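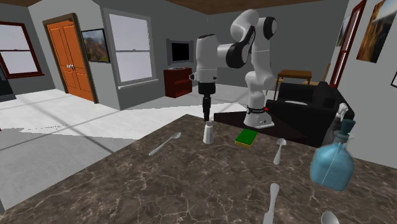 Intro to Food Science, Unit 7: Salt
Gullbridge evening program, McPhee building
Notes by E. Faulkner. Lab questions go to Jennylyn Bautista

Picking up where we left off with sugar. Same basic idea, dissolved stuff changes what water does, but salt is stronger by weight. Remember why? Small particles, and each one splits in two when it dissolves (sodium ion, chloride ion). Sugar stays whole. So a spoonful of salt puts way more particles in the pot than a spoonful of sugar.

Kinds of salt

Table salt: small even cubes, often has iodine added, usually an anti-caking agent too. Packs tight.
Kosher salt: bigger, flaky or lumpy depending on maker. Lots of air between the pieces.
Sea salt: anything from powder to big flakes. Trace minerals, mostly don't matter for cooking.
Pickling salt: fine, no additives, keeps the brine clear.

All of these are nearly pure sodium chloride. Main difference in the kitchen is how much fits in a spoon. A spoon of table salt weighs a lot more than a spoon of flaky kosher. WEIGH IT. Half the failed brines last term were volume mistakes.

What salt does in food

1. Taste. Salty obviously, but it also cuts bitterness. Try the grapefruit or the tonic water at home, plain and then with a pinch.
2. Pulls water out of plant and animal tissue.
3. Slows down microbes. Less available water for them to use. Does not kill everything, some bacteria like it salty.
4. Changes protein. Meat proteins loosen and hold on to more water. In bread dough it tightens the gluten, and slows teh yeast down.

Number 2 and number 4 sound like opposites. They both happen, see the meat section.
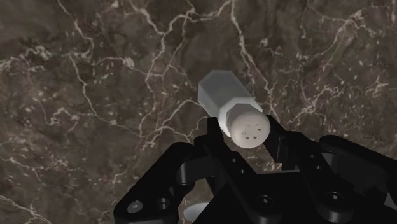 Why do sliced cucumbers go limp after they are salted?

Water leaves the cells and moves toward the saltier side, so the cells lose the pressure that kept the slices stiff.

Word for this is osmosis. Needs a membrane that lets water through easily and holds most other things back. Cooking wrecks the membranes, so don't use boiled vegetables for your lab, you will get junk numbers.

Meat

Salt the outside of a steak. First few minutes, surface gets wet, water coming out. Salt dissolves in that liquid. Then salt moves inward (diffusion, slow) and the proteins start to change and hold water. Leave it long enough and the surface dries off again. That's why the advice is salt right before cooking or well ahead. In between is the worst time, wet surface, poor browning.

Thickness matters more than people think. Twice as thick takes a lot more than twice as long. We will do the math next unit, just know it for now.

Brine math

This class uses salt as a percent of the WATER weight. Some books use percent of the total. Check which one before you copy a recipe.

Example: 30 g salt in 1000 g water
30 divided by 1000 = 0.03, so a 3 percent brine

Now you do it: how much salt for a 5 percent brine with 1000 g water? Answer is 50 g. If you got 5 g you lost a decimal place, go back.

Fermenting vegetables: salt holds back the spoilage microbes while the lactic acid bacteria get going. Too little, mush. Too much and the good ones slow down as well. Keep everything under the liquid. Use a tested recipe at home, don't guess at this.
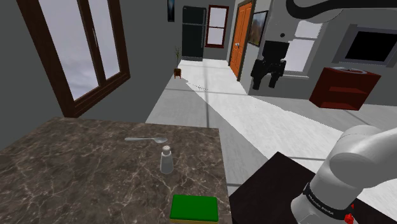
Fig. 3. Countertop with spoon, shaker and sponge.

Lab, five stations

Cucumber slices, salted and plain. Weigh before, wait 30 minutes, blot, weigh again. Blot both sets the same way or the comparison is no good.
Record percent change, not just grams. Negative means lost weight.
Each group keeps one plain set as the control. Keep the two sets on seperate plates, labeled.
No tasting in the lab room. Taste test is a home exercise.

Write up: one page, typed. Table, one graph, a paragraph on what went wrong. Something always does (uneven slices, usually).

Terms to know: solute, solvent, osmosis, diffusion, brine, control, water activity

Reading: Traris, chapter on preserving, skip the sidebar on smoked fish. The Gondeo worksheet is optional but the exam problems look a lot like it.

Next unit is acids. Bring a lemon, and the calculators please, phones stay in bags.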